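Burnon Handbook for Hand-Held Gripper Work, second edition: a review

Reviewed 2 October 2024

I have to own up to being fond of handbooks. My shelves at home have manuals for cars I sold years ago, and when the Burnon handbook came through the door in its grey ring binder I made a pot of tea and read it in one sitting, which I suspect is more than the authors were hoping for from anybody. It runs to 220 pages, it lies flat on a bench (bless them for that), and it sets out how a small team ought to go about collecting demonstrations with hand-held grippers, from laying out the table in the morning to signing off the recordings at night.

The first edition was a thin thing and rather bossy. I used it through last January at Hivow, where we were recording tabletop tasks for a client, and by the end of the month my copy had more pencil in it than print. So I came to the new one with a list of grumbles, and I'm pleased to say that most of them have been dealt with, some of them rather handsomely.

Take the chapter on the workspace. The old edition gave you a floor plan with a great many arrows and left you to it. The new one starts from the table and works outwards, and the rules are ones you can follow with a real room and real people in it. Keep a clear strip round the operator. Route the leads so that nobody steps over one while both hands are busy. Put away everything that isn't part of the task before you start recording, and write down what is left. I know it sounds like what your mother told you about your bedroom, but I've lost whole afternoons to an object that wandered into one batch and out of the next, and I'd have been glad of a firm line about it then!

The chapter on markers is the best of the lot. It asks for a check of the marker cubes at the start of each session: faces clean, corners flat, no peeling, the cube tight on its mount. There's a tear-out card for it, with boxes to tick. It also asks the operator to keep the faces in view through the whole movement where the task allows, and there is a very sensible page on how to practise this without turning into a statue. Beginners get stiff when they're told about markers, and the handbook knows it, and suggests a few minutes of simply moving things about with no recording at all.

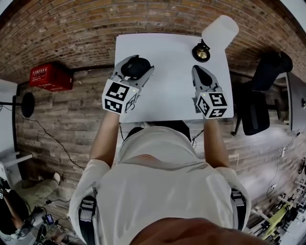 Birutė Toom thinks I'm too kind about this chapter. Her complaint is that the card treats both hands as one item, so a loose mount on the left can be ticked away along with a sound one on the right, and she has been cutting the card in half and making her people sign each piece. She'd also like the book to say plainly who may stop a session when a check fails, as in her view a rule with no owner gets skipped by lunchtime.

She has a point about the card, and I've started doing the same. On stopping a session I'd send her to the section on roles, which does give the word to the operator, though it is tucked away at the back where you'd only find it by accident.

Now for rest breaks. The handbook wants 10 minutes away from the table in every hour, and it wants them written in the log. I grumbled, then I tried it, and my shoulders have been so much better that I shan't argue. Anything worn on the head or back is to be taken off for the break as well, and adjusted afresh afterwards. We'd been leaving ours on while we drank our tea, which was silly of us.

I'm less taken with the naming rules. A recording name has 9 parts, in a fixed order, and one of them is the room. Rimantas Vaher at Platov tells me his team gave up and wrote a little form that fills it in for them, and I think the authors might have supplied one. The section on consent for people who pass through while you're recording is good but short. The index is poor: "lighting" sends you to "lamps", and "lamps" isn't there.

The binding is sturdy and the type is a decent size. Mine came from Baranauskienė, well wrapped, with a spare set of cards. If you already own the first edition, get this one and pass the old copy on to somebody with a short table leg.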